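Heltidura clutter picks: data card

Version 6, updated in April

Maintained by Myroslav Nechyporuk and Liudmyla Lysenko, Plirnevov

Summary

Heltidura is a set of recorded picks from cluttered tabletops, made to compare end effectors on the same kinds of household goods. The release holds 900 episodes. Each episode is one attempt to take one named item out of a pile and set it down in a marked drop area. An attempt ends when the item is down, when the item is dropped, or when 60 seconds have passed.

Two end effectors are covered. The first is the Hidance hand, which has soft-skinned fingers. The second is the Stetsiuk two-finger gripper, a plain parallel jaw with flat pads. Both were run by the same operators with the same controller settings wherever the hardware allowed it.

What is in the release

episodes/ – one folder per attempt, with video, joint states and the command stream
items.csv – the list of 41 items, with weight, outer size and packaging type
splits/ – train and test lists, split by pile and not by episode
labels.csv – target item, outcome, failure code, operator code
calib/ – camera intrinsics and the chest mount transform for each session
tools/ – a loader, a playback script and the script that made the plots in our report

Video is stored at the rate it was recorded. Joint states are logged faster than the video, so use the timestamps and do not assume a fixed number of state rows per image. The loader does nearest-timestamp matching by default. Pass interpolate=True if you want the joint values blended.

How the piles are built

The items are ordinary shop goods plus a few things from a utility drawer. We chose them for packaging and shape, so there are rigid boxes, thin film bags, cans, bottles with different neck sizes and some long objects with handles. Bottles and cans are used as bought, with contents. Nothing is taped down and no item is modified.

A pile is made by tipping a bin of items onto the table and pushing the edges in by hand until they touch. Anything that rolls off the table is put back on top. We do not arrange items to make a target easier or harder to reach. A new pile is built after every sixth attempt, or sooner if the pile has spread so far that items no longer lean on each other.

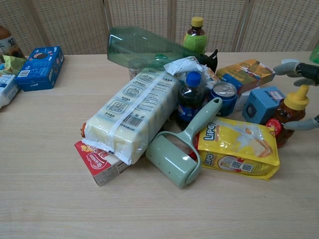 The target is drawn at random from the items that the operator can see at least part of. Fully buried items are never targets, though they often come up with something else. The operator is told the item name and picks the approach. In the Hidance sessions most operators went for a side approach on upright bottles, with the fingers spread before contact. With the Stetsiuk gripper the same operators came from above and took the cap or the neck.

Camera

All video comes from one color camera worn at chest height. We tried an overhead camera in the first version and dropped it, as the wrist hid the contact point in most of the top-down picks. The chest view has its own problem: when the target is at the back of a pile, tall items in front of it can block the view for the whole attempt. These episodes carry the flag occluded_target in labels.csv. They are kept in both splits.

There is no depth stream in this version. Clear plastic and shiny film gave us large holes in the depth images, and the filled versions were worse than having none.

Failure codes

F1 – slipped before lift
F2 – slipped during lift or carry
F3 – wrong item taken
F4 – two or more items taken together
F5 – packaging torn or crushed
F6 – time ran out

An episode gets one code only, the earliest that applies. If a bag tears and then falls, it is F5. Labels were made by one person watching the video and checked by a second. Where they disagreed, the two watched it together and the agreed label was kept.

Comparing the two grippers

Please do not report a single success rate over all items. The item mix hides the difference between the two tools. The Stetsiuk gripper is steady on flat boxes and thin handles. The Hidance hand is better on round bottles and on soft bags, where it can close without folding the film. Both do poorly on large soft packages lying under other items, and most of our F4 cases come from there.

The Hidance fingers also need cleaning. Dust from cardboard makes the skin slide, and F1 goes up if the fingers are not wiped. From version 4 on, they were wiped before each new pile. Earlier sessions have the flag no_wipe and should be left out of any slip comparison.

Known problems

One Friday session was recorded with the wrong chest mount transform. The file in calib/ has been corrected, but copies taken from version 5 still have the old one.

Some printed labels on the packages are in Chinese. Item names in items.csv are in English and were written by us, so they may not match the maker's wording.

The command stream for the Stetsiuk gripper has short gaps at the start of some episodes. The gripper was still during these gaps – the loader fills them with the first valid command.

Contact

Send label corrections to Liudmyla Lysenko and everything about the loader or the calibration files to Myroslav Nechyporuk. Include the episode folder name and the version number.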